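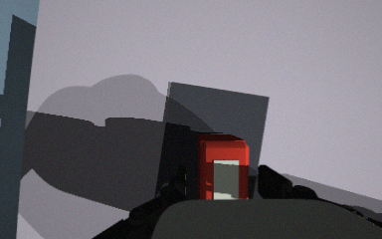 1/ Long thread about a fault in our gripper arm that took us 386 cycles to see and one evening to repair. I write it down while I still remember the order of things. Perhaps it saves a week for another small team.

2/ Background. At Sikstead we pick small boxes from a shelf and put them into trays. Before a new program goes to the real arm, we run it in simulation. Last May we changed to a new wrist camera mount, and all tests in simulation passed.

3/ On the real arm the first 254 picks were good. Then the arm began to stop with a force alarm just before the fingers closed. One time it did not stop. It pushed a box into the shelf and bent a finger.

4/ No person was hurt, but I must be strict with myself. The gate was open, because I wanted to hear the joint. This was my mistake. A gate is open or the arm has power, never both. We now have a lock that does not let me choose.

5/ First suspect: the force sensor. We changed it for the spare one. Same alarm.

6/ Second suspect: the cable in the wrist. Oleksandra Bilyk took it out and bent it by hand for an hour while I watched the meter. The cable was perfect. She is still a little angry with me about that hour.

7/ Then we did what we should do first. We put the log from the arm next to the log from the simulation, for the same pick, and read them line by line. For the first seconds they agree very well. Near the box they go apart by 6 mm.

8/ The reason is boring. The new mount has a different length. I had corrected this length in the model of the arm, but the file for the hand, which we call Toker, had its own old copy. The simulation read one file and the controller read the other.

9/ So why were the first picks good? The boxes on the front row have free space behind them, and 6 mm too deep does no harm there. When the program came to the back row, the fingers met the shelf.

10/ And why did the simulation never complain? It used the correct length, so it had nothing to complain about. I ran 2000 picks in it and felt very safe. I was testing a different robot from the one in the room.

11/ What we changed. There is one file with the lengths, and both sides read it. At start the controller prints the tool length and a person must compare it with the drawing. After any change of hardware, the first picks are at slow speed and on the back row.

12/ Also, the force limit is now lower during the last part of the approach. We get more false stops. The people at Sudbridge who use the same cell do not like this, and I understand them, but for now it stays.

13/ Somebody asked me if Maksymiv could send us the bent finger's drawing, so we can print a weaker part that breaks first. I have written to them. If they agree, I will add the answer under this post.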